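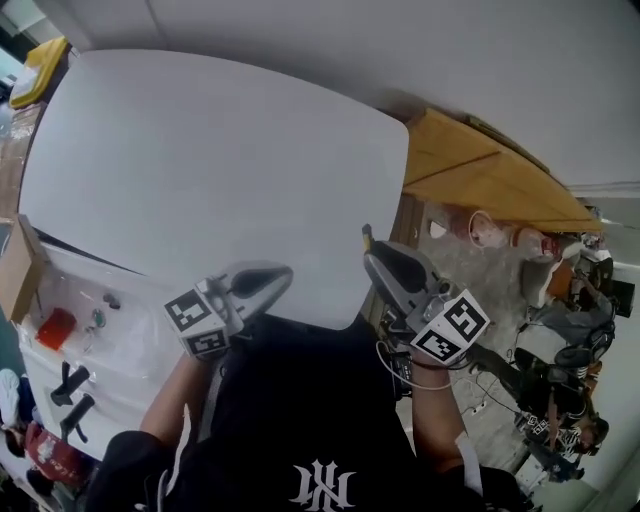 Issue 124

The Level at Grutton

The instruction from the water company was to re-establish the bench mark at Grutton to within two millimetres, and to report any movement since the previous levelling. Garnet Landry read it on the train to Travcombe and again in the hired van. It did not say what to do if the mark had gone.

The mark had not gone. It was cut into the north pier of the old sluice house, a horizontal line with a broad arrow beneath it, and above it, in a different hand, the date 1797. The date was wrong for a mark of that kind. Landry recorded it without comment and set up the tripod on the causeway.

The first run was made from the church at Travcombe, out along the causeway and back. It closed well. The difference between the outward and return legs was less than a millimetre, and the height of the Grutton mark came out forty-one millimetres below the published figure. Settlement of that order was to be expected in a pier standing on peat. Landry wrote the figure in the book, underlined it, and went to find somewhere to eat.

The sluice house was let to a woman named Urbonaitė, who kept the reservoir log for the company and had done so for nineteen years. She offered soup. While it was heating she asked what the result had been.

"Forty-one down," said Landry.

"It was forty-one up last time."

"It can't have been."

She took the log from the shelf over the sink. The previous surveyor, Steditz, had signed the page himself. His handwriting was small and upright, and he had used a hard pencil. He gave the staff readings in full, the temperature, the state of the wind and the closing error, and there was nothing wrong with his arithmetic. Landry checked it twice while the soup went cold.

"Did he say anything about it?"

"He said he would come back in the spring and do it again. Then he retired."

The second run was made the next morning in flat grey light, with the sight lengths shortened and the collimation tested before starting. Landry turned the staff over at each change point and wiped the foot with a rag. The run closed to half a millimetre. The pier was now level with its published height.

Landry walked the 1340 paces back to the church and sat on the wall. There were three possible explanations. The church might be moving, but it stood on rock, and two other lines had been carried from it without difficulty. The instrument might be at fault, but it had been serviced in the summer, and a fault that closed so neatly would be a stranger thing than a rising pier. The third explanation was that the pier went up and down.

Urbonaitė was in the yard, splitting kindling.

"How full is the reservoir?" asked Landry.

"Lower than yesterday. They drew it down overnight."

"And when Steditz was here?"

She put the hatchet in the block and went in for the log. The water had been very low that week, after a dry autumn. She ran her thumb down the column and held the page open against the wind.

Landry stayed until November, at first on the company's time and afterwards on leave. One reading was taken at the pier each morning and one each evening, and Urbonaitė wrote the water level beside it. Plotted together, the points lay close to a straight line, except for four. All four fell on nights when the sluice had been shut and the water had not changed. On those nights the pier had risen some three millimetres and settled again before noon.

The report gave the height of the mark with a correction for water level, and a table. The four points were in an appendix. The company paid the invoice and did not ask about them.

Landry kept a copy of the plot, and on the back of it, in hard pencil, a note of the dates - and against the last one, the words "again in the spring".

Posted 10/28/24

6 comments
Share 17

More short fiction
The Ferry Timetable
Notes on a Borrowed Coat
Salt Road, Eastbound
The Second Piano Tuner
A Correction to the Minutes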